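Bin and tray sorting, bench 2, morning and after lunch

Picked up where the last entry stopped. Goal for the day was to get the tray task up to a usable number of examples before we retrain, and to stop the left arm from drifting during long holds.

Started with the drift. Ran the left arm through its home pose and let it sit there for 20 minutes with the motors on. The wrist sagged by a hair, then stayed put. Tightened the bolts at the base, ran it again, no sag I could measure. I'm calling that fixed for now, but if anyone sees the gripper pointing low at the start of an episode, write it down with the episode number.

Count at the start of the day: 687 episodes in the Flodunetti set, all tasks together. Of those, 101 are tray episodes, and most of them came from Dondholm, where the bench is lower and the trays start in a neat stack. The policy trained on them does fine on a stack and poorly on anything spread out. It goes to where the stack would be and closes on air. So we need more starts with the trays apart and turned at odd angles.

Changes to the collection sheet:

Trays no longer go back to the tape marks between episodes. Peeled the tape off.
Operator picks a new layout every time, no repeats within a batch.
Clear bins may be moved anywhere on the far half of the table.
At least one tray in each batch should start at an angle under or near the right gripper.
Episode ends when both arms are back home, even if a tray is dropped. Mark it as a drop and keep it.

The clear bins are still the worst objects for the cameras. With the overhead lights on full, the rims wash out and the model guesses the height wrong. Turned the lights down one step and the rims came back. The smoky gray trays are easier. The black ones are fine against the wood, but when the gripper is right above them it is black on black, and I expect that is where a lot of the misses come from. Would like a batch with strips of colored tape on the fingers to compare. Not today.

One software problem. The recorder wrote two files with the same name when I stopped and restarted quickly. Lost one episode. Sampaio logger has a fix in the newer build but I don't want to change builds in the middle of a batch. Until then, wait for the beep before starting again.

Batch done by 3:40. Added 53 tray episodes, nine of them marked as drops. Also three aborted when the follower lagged behind the leader handles; those are in the discard folder and should stay there.

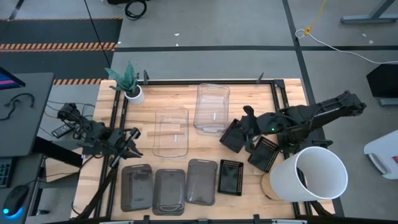

Tovthorpe, February

Bench layout with the three gray trays side by side along the front edge, the clear bins behind them and the black trays over on the right. The plant can stay at the back left corner for the next batch. I want some clutter in view that never gets touched, so the model learns to leave it alone. Same for the white bin on its side at the lower right.

Left to do:

Check the time stamps on the wrist cameras. They looked two or three frames behind the head view in the last ten episodes.
Write the discard reasons into the sheet, one line each.
Retrain on the old and new tray episodes together, then again on the new ones alone, and test both on spread-out starts.
Tie up the cables on the floor before the next session. I caught a foot on one after lunch and had to redo the camera check.
Ask Dondholm to drop the stacked starts too.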